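# 기관 소개

마토나르(Matonard) 생활교육원은 주방과 식탁에서 이루어지는 일상의 일을 체계적으로 가르치는 비학위 교육기관입니다. 조리 기술 자체보다 조리 전후의 준비, 정돈, 수납, 기물 관리에 중점을 두고 있으며, 성인 일반 과정과 단체 급식 종사자 과정을 함께 운영합니다.

## 설립과 연혁

본원은 산드린 페랑(Sandrine Ferrand) 원장이 작은 실습실 한 칸에서 시작하였습니다. 당시의 교육은 그릇의 분류와 보관, 조리대 사용법을 다루는 단기 강좌 하나뿐이었습니다. 이후 수강생의 요청에 따라 소형 가전 관리, 식기 목록 작성, 소규모 주방의 동선 설계가 차례로 더해졌고, 현재의 교육과정은 2018년 4월에 확정되었습니다. 지금까지 본원의 과정을 마친 수료생은 2,000명에 이릅니다.

수료생의 상당수는 가정에서 배운 내용을 활용하고 있으며, 어린이집과 요양시설의 주방, 소규모 숙박업소에서 근무하는 분들도 있습니다. 본원은 수료 이후에도 기물 관리에 관한 서면 문의를 받고 있습니다.

## 교육의 원칙

본원의 교육은 물건의 자리를 정하는 일에서 출발합니다. 수강생은 첫 수업에서 조리대 위에 상시 두는 물건과 사용 후 반드시 수납하는 물건을 구분하고, 그 기준을 직접 문서로 작성합니다. 기준은 가족 구성, 주방의 크기, 하루 중 사용 빈도에 따라 달라질 수 있으며, 강사는 하나의 정답을 제시하지 않습니다. 다만 한번 정한 자리는 과정이 끝날 때까지 유지하도록 지도합니다.

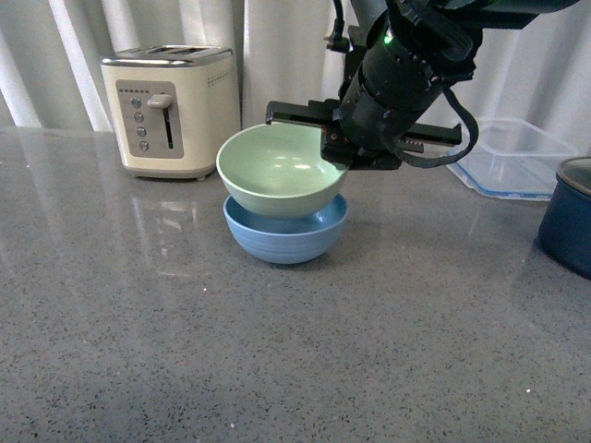
식기 정리 단원은 기초 과정의 중심을 이루며, 모두 30시간으로 편성되어 있습니다. 수강생은 접시, 공기, 대접의 순서로 겹쳐 보관하는 방법을 익히고, 각 기물의 굽과 테두리가 서로 닿는 위치를 확인합니다. 연두색 그릇을 하늘색 그릇 위에 포갤 때처럼 위 그릇이 조금 기울어 있으면, 굽이 아래 그릇의 안쪽으로 들어가도록 수평을 맞춘 뒤에 내려놓아야 합니다. 테두리끼리 부딪친 자국은 세척만으로 없어지지 않으므로, 본원은 이 동작을 속도보다 정확성으로 평가합니다. 같은 크기의 그릇은 한 줄에 모으고, 무거운 기물은 허리 아래 높이의 선반에 두는 것을 기본으로 합니다.

소형 가전 단원에서는 토스터와 전기주전자 등 조리대에 놓고 쓰는 기기를 다룹니다. 수강생은 기기 주변에 확보할 여유 공간을 정하고, 빵 투입구와 조작 버튼 주위의 부스러기를 제거하는 순서, 전선을 정리하는 방법을 실습합니다. 청소 전에는 전원을 분리하고 기기가 충분히 식었는지 확인하도록 하고 있습니다.

## 교육과정 안내

- **기초 과정**: 식기 정리, 조리대 관리, 소형 가전 관리. 초보자도 수강할 수 있습니다.
- **심화 과정**: 총 60시간. 식기 목록 작성, 수납장 배치, 계절별 기물 교체를 다루며 기초 과정 수료자를 대상으로 합니다.
- **기관 위탁 과정**: 급식 시설과 복지시설의 요청에 따라 내용과 일정을 협의하여 편성합니다.

모든 과정은 실습 위주로 진행되며, 수료 여부는 출석과 최종 정돈 실습의 결과로 결정합니다. 최종 실습에서는 사용이 끝난 주방 한 곳을 수강생이 처음에 작성한 기준에 따라 정리합니다. 기준과 결과가 다를 경우에는 그 사유를 간단히 기록하여 제출합니다.

## 시설과 기물

플로디드스테드(Plodidstead)에 위치한 본관에는 기초 실습실과 심화 실습실, 기물 보관실이 있습니다. 보관실에는 교육용 식기와 조리 도구 327점이 등록되어 있으며, 품목별 보관 위치와 점검 이력을 대장으로 관리합니다. 이가 빠지거나 금이 간 식기는 즉시 실습에서 제외합니다. 별관인 툴리(Tully)관은 기관 위탁 과정과 공개 강좌에 사용됩니다.

## 방문 및 문의

본원 견학은 사전 신청을 통해 가능하며, 실습 중인 교실은 강사의 안내에 따라 관람하실 수 있습니다. 수강 신청과 위탁 교육에 관한 문의는 본관 교무실에서 접수합니다. 주차 공간이 한정되어 있으므로 단체 방문 시에는 차량 대수를 함께 알려 주시기 바랍니다.

최종 수정일: 2018년 9월 28일 금요일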